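Chapter 3
What the Meter Is Telling You

By now you have a bare board, a bag of parts and, I hope, a soldering iron that you have begun to feel friendly towards. Before we put the two together I should like to slow down and spend a chapter with the multimeter, which most of us buy in a hurry, use for checking batteries, and then leave in a drawer until something goes wrong. It deserves better than that. Nearly every fault I have chased in a small audio circuit was found with a cheap meter and a bit of patience, and the ones that took me all evening were usually the ones where I had misread what was on the display.

Let us begin with resistance. Switch the meter to the range marked 2,000 (on some meters it will say 2k, and it means the same thing), touch the two probes together and look at the reading. You might expect a plain zero, but you will most likely see a few tenths of an ohm or more, which belongs to the leads and the contacts. Make a note of it in pencil inside the lid of the case. It won't matter for the larger resistors in the Endau preamplifier, but it will matter a good deal when we come to check switches and earth connections in the next part of the book.

Now take the resistor marked brown, grey, red, gold. The bands tell us it should be 1,800 ohms, give or take five per cent. The one on my bench as I write reads 1,829, and a reader who has come to electronics from carpentry or dressmaking may feel a little let down by that. Please don't be! It is a perfectly good resistor. Five per cent of 1,800 is 90, so anything between 1,710 and 1,890 is as promised, and the circuit was drawn up with that sort of spread in mind.

My old evening class in Ciltstead used to have long arguments on this point. Sudheer Kurup would sort a whole packet of resistors to find the closest match, and Olga Zúñiga would take whatever came out first, and both their preamplifiers sounded fine to me. There are places where matching is worth the trouble, such as the two halves of a stereo volume circuit, and I shall point them out when we reach them.

One warning before you go further. Resistance must be measured with the power off and the capacitors discharged, and preferably with one leg of the part lifted from the board. The meter works by sending a small current of its own through whatever lies between the probes, and if there is another path round the back it will happily use that as well. The reading will then come out too low, and you may throw away a sound part.

In this chapter you will learn to:

choose a sensible range before you touch the probes to anything
read the colour bands and compare them with the meter
measure a supply voltage safely, using the Bevik power unit from Chapter 2
work out current from the voltage across a known resistor

Keep your notebook beside you for the exercises, and write down every reading, including the ones that look wrong. 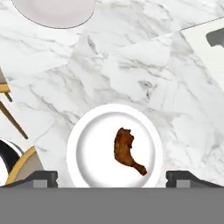
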